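In Defense of the Small Box on the Table

5 August 2024

When I moved to Kellthorpe 11 years ago, I had one suitcase and one box. The suitcase broke in the second winter and I threw it away. The box I still have. It once held 200 grams of Skitetti almond cookies, and it has held, in this order, buttons, coins from a country I no longer visit, medicine for my ear, and now the small keys for the bicycle and the mailbox. I would like to write a few words in favor of such boxes, as I feel they are being treated unfairly.

In the last years there is a strong opinion about how a table must look. I read it in magazines at the dentist and I hear it from my own relatives. The table must be clear. Everything which has no reason to be there must go into a drawer, and a person who keeps a box on the table is a person who has not finished tidying. I borrowed from the library a book on this question, 136 pages, and boxes are mentioned in it mainly as something to be emptied and folded flat for the recycling. The author is very sure of herself. I admire this, but I do not agree with her.

Let me first say where she is right. A home can have too many boxes. I have been in an apartment on Krajewska Street where the boxes stood in the corridor up to the shoulder, and the owners could not tell me what was inside of the lower ones. A large box is dangerous in this way, because it takes everything and asks nothing. You put in the charger, the wool hat, the instructions for the oven, and you close it with the feeling that you have done some work. Two years later you open it and you do the same work again, only now with dust.

The small box behaves differently. It is full very soon, so you must decide what it is for. My cookie box can hold six keys and a pencil sharpener. When I wanted to put a seventh key, I had to ask myself what this key opens, and I found that it opens nothing I own anymore. A drawer would never have asked me. In my kitchen drawer I could put thirty keys and there would still be space for string.

Then there is the matter of the drawer itself. People speak about drawers as if the things in them were solved. In my experience a thing in a drawer is only hidden, and for daily things this is a poor solution. The mailbox key I need every day. If it lives in the drawer, I open the drawer every day, I move the scissors, I move the tape, I find the key, and in the evening I am tired and leave it on the table anyway, alone, where it can fall or go under a newspaper. With the box on the table, the key has an address. My neighbors laugh a little at this expression, but I notice they also use it now.

I would go further and say that the box should be pretty. Here I know I lose some readers. The shop Rerna, near the station, sells plain storage boxes in gray and in a different gray, and they are good boxes, strong and with straight corners. I bought two. I have put them in the closet, where they do their duty. But on the table, where we eat and write letters and sit when we are worried, I want something with a pattern. A printed lid costs nothing extra when it comes with cookies or soap. Somebody sat and drew this pattern, and thought about which blue to use, and it seems to me a bit rude to keep it for one week and then press it flat.

There is also a practical side of the pattern. In my family we have always found things by color. "It is in the blue one" is a sentence that a child of four can follow and also a grandfather without his glasses. "It is in the second gray one from the left" works until somebody has moved them.

I should mention the lid, because many good boxes are ruined by a bad lid. If it fits too tight, you will stop closing it after three days. If it fits too loose, you will lift the box by it once, and then you will be on your knees collecting buttons. I think that the best arrangement is a lid you can take off using one hand, while the other hand is holding the cup. For cardboard I sometimes glue a little something on the top to hold it by, a wooden bead for example, and I let it dry overnight. It looks homemade, and it is.

Where exactly to put it is a question on which I have changed my mind. For a long time I kept mine near the wall, thinking it would be in nobody's way. In this position it slowly disappeared behind the fruit and the unopened mail. Now I keep it in the middle. At dinner it must be moved, this is true, and some people will find it annoying. But a thing you move every evening is a thing you look at every evening, and I believe this is the reason why it never becomes full of rubbish.

So my rule for a table is simple enough. One box, small, with a color you like, and standing where the hands can reach it from both sides. If a second one arrives – and it will, around the holidays – then one of them has to leave the table before the week is over.
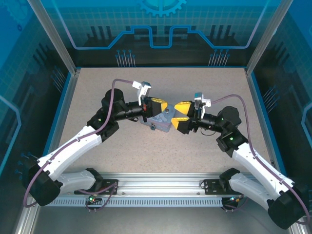 I break this rule myself every December, and by the end of January I have usually made the choice. The cookie box has won each time so far, although its corners are getting soft and I have started to repair them with paper tape from the inside.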